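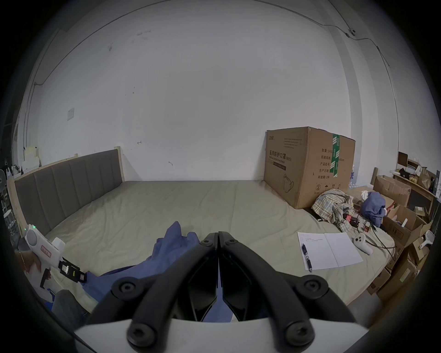

Scuffs behind the bed and a cable along the ceiling line: paint or leave it?

Posted 2023-04-15 in Bedrooms and Linens

I moved into a furnished place in January and the bedroom is fine except for two things. The wall at the back is plain white and has scuffs and small dark marks scattered over it. There is also a thin black cable that runs along the top of the walls and drops down in the corner, with a small device mounted on it near the turn. The bed has a grey upholstered headboard with vertical padded panels and light wood posts and rails.

My lease says I get the deposit back if the walls are "clean and in the same condition." The marks were there when I came. I have tried a damp cloth on one of them and it got lighter but left a shiny patch that shows when the lamp is on. I don't know what kind of paint it is. The landlord says he doesn't know either, the place was painted before he bought it.

So, can I get the marks off without making more shiny patches, or do I have to repaint the whole wall? And is there a way to make the cable less obvious? I can't take it down. It belongs to the building.

Second part, about the bed. The sheet is plain beige and never looks smooth. I pull it tight in the morning and by the evening there are creases from one side to the other, and I fold my laundry on the bed so that probably makes it worse. Is it the wrong size or is this normal? I measured the mattress and it is 12 inches deep.

Thanks,
murness_tenant

Bahman Yazdani

I did rental turnovers for a few years, so mostly on the wall.

The shiny patch means the paint is flat or close to it. Flat paint burnishes when you rub it. You can't get the dull look back by cleaning, so stop rubbing with the cloth. For the rest of the marks go in this order:

Dust the wall first with a dry microfiber cloth. Some of what looks like a mark is dust stuck to a rough spot.

Next, a soft white eraser, the kind for pencil. Light strokes, one direction. It takes off a fair amount of shoe and furniture rubber.

If that doesn't do it, one drop of dish soap in a bowl of warm water, sponge wrung out until it won't drip. Dab, wait, dab again, then blot dry with a towel. Test it down low behind the headboard where it won't show.

Leave the melamine sponges for last. They work, but they are sandpaper and on flat paint you will get a shiny patch every time.

If you do paint, get the landlord's okay in writing, and paint corner to corner. White comes in too many shades for touch-ups. You will see every dab. One wall that size is an afternoon with a roller, two coats. Lightly sand your shiny patch with 400 grit before the first coat and wipe the dust off.

More important than any of this, take pictures of the marks now and email them to the landlord with a note that they were there at move-in. You should have done it in January but now is better than at move-out. Get the cable and the device in there too, and any holes near them.

To keep new marks from showing up, check whether the headboard is touching the wall anywhere. Felt pads on the back of the posts are cheap. I used the Koubek ones from the hardware store, any brand will do.

fekirach31

For the cable just leave it alone. Black on white shows, but up at the ceiling people stop seeing it after a week. My building has the same thing and I asked about putting a white cover over it. The answer was no, they want to be able to get at it. Ask yours first, and don't paint over it. Paint makes it stiff and it cracks off at the bend.

On the sheet, 12 inches is within what most regular fitted sheets are made for, but they shrink. Mine did after a few hot washes. Look at the corners. If the elastic sits on the side of the mattress and doesn't get underneath, the sheet is too small now. If it gets underneath and you still have creases then it is too big or the elastic is tired. Sheet straps are the cheap fix, the kind with clips that run across under the corners. I have a set from Ploro and they hold.

Take it out of the dryer while it is slightly damp and put it right on the bed. Smooth it from the middle out.

dusty_rails

Wrinkles are normal, it's a bed. Buy 1000 thread count if you want but it will wrinkle too, mine does. I would fold the laundry on a table.

Agree about the email to the landlord.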